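Trenska cell tips: looking after the fingers

Wipe both fingertips with a barely damp cloth before you home the arm. I love how much grip comes back!

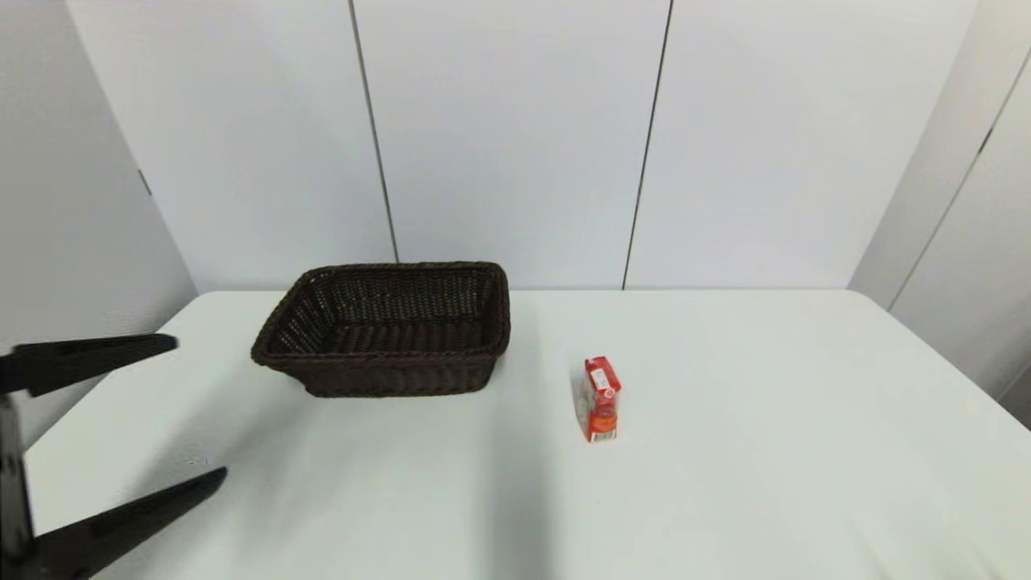 Fingers wide open, carton and basket on the table.

Snug the finger screws by hand, 2 turns past contact at most. Printed plastic strips easily.

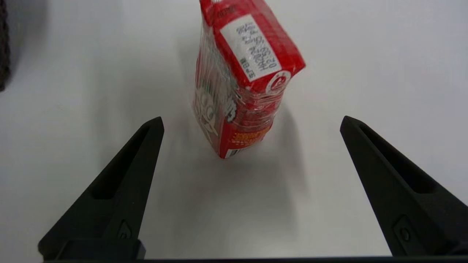
Film-wrapped carton between the open tips.

For shiny wrap, slow the close to 10 per cent
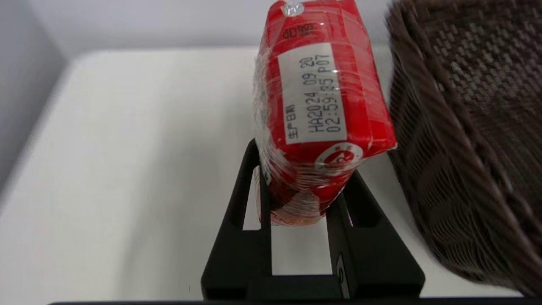
and re-zero the jaw every 29 picks. It's a brilliant little habit.
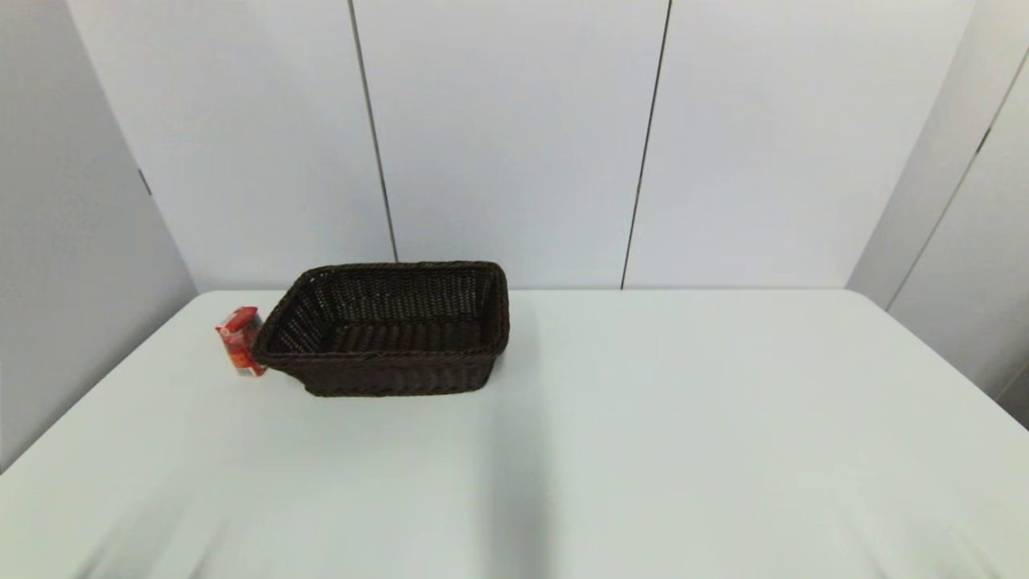
Dušan Dimitrov: I re-zero after lunch as well, works a treat on our Selton.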